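12/10/23

오전 내내 작은방 정리를 했다. 다음 주에 Coltthorpe에서 짐이 오기 전에 자질구레한 것부터 줄여 두기로 했는데, 상자를 열 때마다 버릴 것보다 둘 곳 없는 것이 더 많이 나온다. 영수증 봉투를 먼저 비웠다. 11월 치까지만 남기고 전부 찢었다. Trellisura에서 산 선반 영수증은 139라고 찍혀 있었다. 더 비쌌다고 기억하고 있었다.

그다음이 포커칩이었다. Kieran Hulme이 Grernbridge를 떠나면서 두고 간 것이다. 그때는 매주 모여서 쳤는데 나는 거의 잃었다. 제일 크게 잃은 날이 칩으로 400이었고, 돈을 걸지 않았는데도 집에 가는 길에 기분이 나빴다. 검은 케이스를 열어 꽃무늬 매트 구석에 밀어 놓고 한참을 그냥 두었다. 가져갈지 돌려줄지 아직 못 정했다. 저녁에 Kieran에게 메일로 물어보기로 했다.
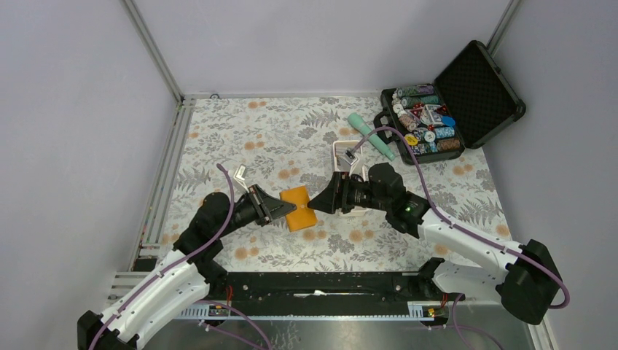
꽃무늬 매트 위의 주황색 스펀지. 뒤쪽 구석에 열어 둔 포커칩 케이스.

매트는 마음에 든다. 흰 바탕에 회색 고사리 같은 잎이 있고 주황빛 동그란 꽃이 드문드문 찍혀 있다. 처음 깔았을 때는 좀 요란하다고 생각했는데 몇 주 지나니 눈에 익었다. 단점은 흰 바탕이라 얼룩이 잘 보인다는 것이다. 커피 자국 하나는 세제를 두 번 써도 남아서 포기했다. 스펀지는 주황색으로 또 사야겠다. 부엌 것과 섞이지 않게 색을 나눠 쓰는데, 부엌은 노란색이다.

점심은 어제 남은 국에 밥을 말아 먹었다. Won이 전화해서 이삿짐 업체 견적을 읽어 줬다. 처음 부른 값이 1,478이고 책장을 빼면 877이라고 한다. 책장 하나에 그렇게 차이가 나는 게 이상해서 다시 물어보라고 했다. Won은 책장을 버리자는 쪽이다. 나는 반대다. 칸 높이가 내 책에 맞는 책장을 새로 구하는 게 더 귀찮다. 전화를 끊고 나서 줄자로 책장 폭을 재려고 했는데 줄자가 없었다. 이미 어느 상자에 넣은 모양이다.

오후에는 종이류를 했다. 흰 플라스틱 정리함을 세워 놓고 카드와 쪽지 같은 납작한 것들을 거기에 모으기로 했다. 전에는 서랍에 그냥 넣어 두어서 도서관 카드 하나 찾는 데도 서랍을 다 뒤집어야 했다. 정리함은 폭이 좁아서 책상 위에 두어도 자리를 별로 차지하지 않는다. 다만 카드만 넣겠다고 정해 놓고도 자꾸 다른 것을 꽂게 된다. 반투명한 하늘색 네모난 것과 그 밑의 얇은 갈색 종이 같은 것은 어디로 보낼지 정하지 못했다. 내일 결정한다.

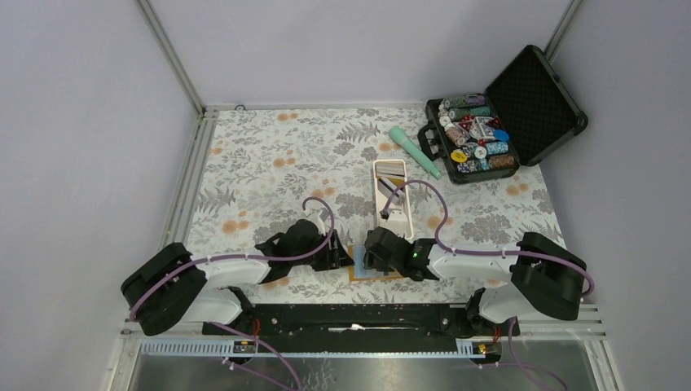 내일 할 일

줄자 찾기. 책장 폭 재서 Won에게 알려 주기.
주황색 스펀지 사기. 테이프도 같이.
하늘색 네모난 것 넣을 자리 정하기.
Kieran 답장 확인. 답이 없으면 칩은 일단 가져가는 상자에 넣는다.
작은방 창틀 닦기. 오늘 하려다가 못 했다.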